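Email Copy Basics: Notes for Session 2
July
By the course instructor, Carnby evening program
2 min read
Print | E-mail these notes

Okay, picking up where we stopped. You all wrote a subject line for the Baumgart newsletter, and I read every one of them over a very large coffee. Most of you tried to cram the whole email into it. I get it! I did the same thing for years.

My rule of thumb is that a subject line makes one promise. Pick the thing your reader would be annoyed to miss and say it in plain words. "Your July shipping dates" beats "Exciting updates inside!" every time, at least for me.

Now the numbers, because somebody always asks. When I wrote for Grendberg (garden furniture, lovely people, terrible logo) we had a list of 1,251 subscribers. One send got us 129 clicks, and it was the shortest email we'd ever put out - a greeting, one paragraph and a link. I'm not saying short always wins. I'm saying I'd spent two days on the long one before it and I'm still a little sore.
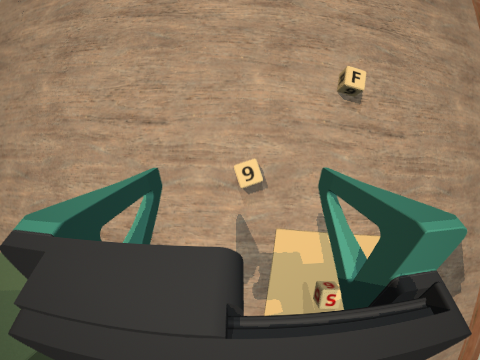 Letter cubes on a wood-grain tabletop, one showing an F.

Next, the "from" name. Use the same one every time. If you're Overo on Tuesday's receipt and "The Overo Family" in the newsletter, people have to stop and think about who you are, and while they're thinking they're deleting.

Preview text: write it yourself. If you leave it blank, the mail program grabs whatever comes first, and that's usually "View in browser." You've got a second line to play with, so play with it.

For next time, please bring:

- one email you opened this week, and a sentence on why
- one you deleted unread (same deal)
- your Baumgart draft, cut to 1,000 characters or fewer

Yes, the sign-off counts toward the limit. Paste the draft into the body of your message to me, no attachments please, and get it in by 6 p.m. the evening before class so I can mark it up.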